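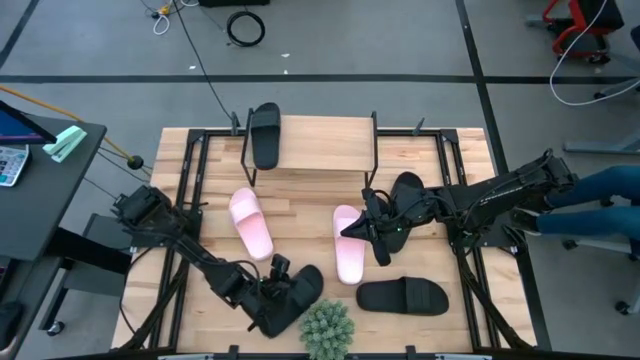
Shoes come in twos. That is the first thing to know about tidying them, and its the thing everyone forgets. You take one off by the door, the other comes off halfway to the kitchen, and by teatime they are strangers. Sorting shoes is really a matching game. Start with the easy ones. Two pink slides in with four black ones - the pinks are a pair, done, no thinking needed. The four black ones are the tricky bit, because you have to look much harder to find out which goes with which. One black slide is already up on the little shelf. So where is its partner? Could be any of the other three!

What is a slide, anyway?

A slide is a sandal with an open toe, an open heel and one wide strap over the top of your foot. No laces. No buckle at the back. You slide your foot in, thats where the name comes from. Good for the swimming pool, the garden, nipping out to the bins. Not good for running or climbing trees. Your foot comes out and the slide stays behind.

The part you stand on is called the footbed. The part that touches the ground is the sole. The strap is the strap.

Left or right?

Wellies and trainers are easy to tell apart. Slides can be harder. Put them side by side on the floor, straps at the front, and look at the shape from above. On most slides the side where your big toe goes sticks out further forward. The little toe side curves away sooner. If the two big toe sides are next to each other in the middle, you've got them the right way round. If they are on the outsides, swap them.

Some cheap slides are nearly the same shape for both feet. Then you look for wear. Feet press in the same spots every day, and after a summer you can see a sort of map - a dent for the heel, a smooth patch for each toe.

Try this. Stand on a bit of paper in bare feet, ask somebody to draw round both. Cut them out. Mix them up. Now put them back as left and right without standing on them. Harder than it sounds for some people. Hugo Quintana in Year 4 had his upside down and didn't notice till he'd coloured them in.

How to match the hard ones

Same colour does not mean same pair. You might have black ones and your brother might have black ones. Things to check:

Size. Turn them over, the number is often on the sole. Or hold them together, sole to sole, heels level. If one pokes out past the other they aren't a pair.
Strap. Is it the same width? Same pattern?
Footbed. Bumpy or smooth? Same colour as the strap or a bit paler?
One left, one right. Two lefts are never a pair, even if everything else is the same.

Do the odd-looking ones first. Bright colours, stripes, the ones with a frog on. Every pair you find makes the heap smaller, and the last pair finds itself because thats all there is left.

This works for socks too. Also gloves. Also jigsaw edges, in a way.

Putting them on the shelf

A shoe shelf can be very simple. A flat board, something at each end to hold it up. It only needs to be a bit deeper than your shoes are long.

Start at one end. Put the first pair right up against the side, not in the middle. If you plonk a pair in the middle you get two gaps, and each gap may be too small for the next pair. Start at the end and you get one big gap. Same amount of empty space, but now you can use it.

Then choose which way they point. Toes out or heels out, doesn't matter, but all the same. Toes in different directions take up more room and look a mess.

Keep pairs touching. Leave a finger of space before the next pair. That way you can see where one pair stops.

No room? Turn one shoe round so the pair sits head to tail. Shoes are wide at the toes and narrow at the heel, so they fit together a bit like spoons. Saves a surprising amount of room with boots.

Wet shoes don't go on yet. Stand them on newspaper first and wait. Muddy ones, bang them together outside. Outside!!

A bit of sum work

A shelf is 60 centimetres long. A pair of slides, side by side, takes up 20 centimetres. How many pairs fit? Three. Now put in the finger gaps and try again. Hmm. Draw it if you're stuck.

Another one. You have 8 slides in a heap, all different colours except that each one has a match. How many pairs? Four. You shut your eyes and pull out one. Then another. Will they match? Probably not. How many do you need to pull out to be completely sure you have a pair? Answer is five. You might get four different colours first if you're unlucky, but the fifth has to match one of them. Try it with socks if you dont believe me.

Words to know

Pair - two things that belong together.
Odd - one left over with no partner.
Sort - put things into groups that are alike.
Footbed - the inside bit your foot rests on.
Sole - the underneath.

Things to do at home

Time yourself. Tip out all the shoes by your front door (ask first). How long to match them? Mess them up and do it again. Myfanwy Gough got hers down to 200 seconds, but there are a lot of people in her house and two of them play football.

Make labels. Draw each person's shoes on a bit of card and stick it where they should go. Little brothers and sisters who cant read yet can still put them back in the right plase.

Find the odd ones. Every house has some. Put them in a box by the door and see how long before the other one turns up. Under the sofa is a good place to look, also the car.

Next time - coat hooks, and why the loop always snaps.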